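Thursday, late

Humidity in the back bedroom was 24 percent at 6 a.m. and had not moved by noon. The hygrometer is the Fallness one with the dial face, which reads a little low, but the trend is what I go by. The window was shut all night. The dehumidifier is set to its lowest step and I see no reason to change it before the heating comes on.

Went back to the sourdough log. Batch 143 was mixed at 7:15 with 700 grams of the Esteves bread flour and the usual salt. I held the water at the same weight as the last batch so that the flour would be the only change. The dough was stiffer at the first fold than I expected. By the third fold it had relaxed and was holding its shape on the board. I wrote down the dough temperature at each fold and forgot the second one, so there is a gap in the column.

Bulk rise ran long. I put it down to the starter, which was fed late on Wednesday night and had not peaked when I used it. Unnur Frandsen keeps hers in the refrigerator and feeds it once a week, and she gets a faster rise than I do. I don't understand that. Her kitchen is colder than mine. She uses rye in the feed, and I may try a part-rye feed on the spare jar and leave the main jar alone.

Shaped at 1:40, in two pieces. The second piece tore on the underside and I reshaped it after a rest, which I would sooner not do.

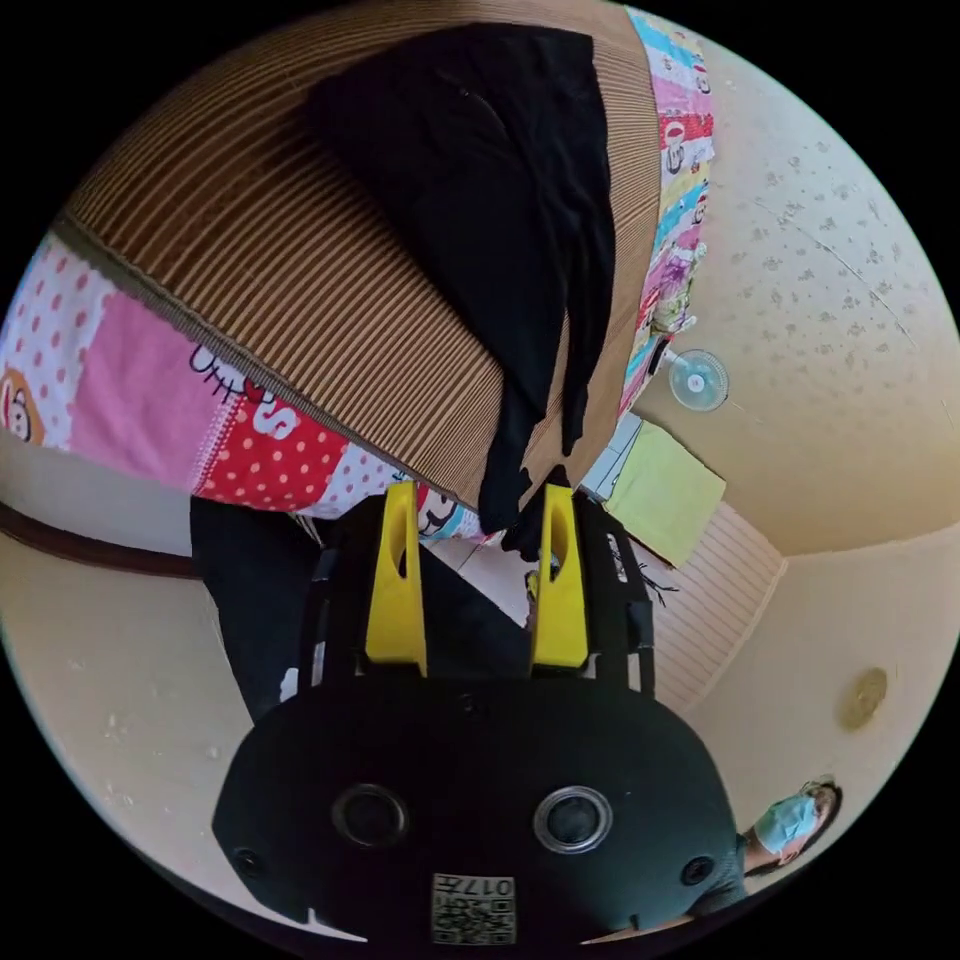
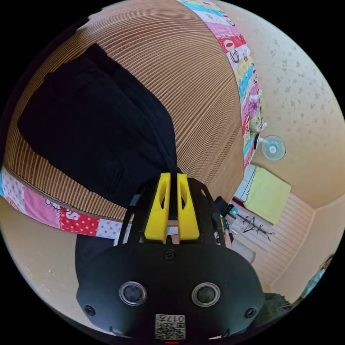
Oven on at 3:00. The dial on the Grirard runs hot at the top of its range, so I set it one mark under and checked with the loose thermometer on the middle shelf. First loaf went in at 3:50 with the lid on. Lid off after 24 minutes. Good spring, one ear, color darker on the left where the element is closer. Second loaf had less height and a wide split along the side, at the place where it was reshaped. I scored it too shallow as well, so I can't say which of the two did it.

Paweena Limsakul called at five to ask for the steam timings. Gave her mine and told her to ignore the ones in the Skander booklet, as they assume a smaller oven. She is baking in a pan with no lid and will need a tray of water underneath.

Cut the first loaf at eight. Crumb fairly even, one large hole near the top crust, slightly gummy in the center. It needed another five minutes. Taste milder than batch 117, which is still the best one in the book.

Tomorrow: feed both jars before breakfast, label the spare, buy rye. The bread knife needs sharpening again.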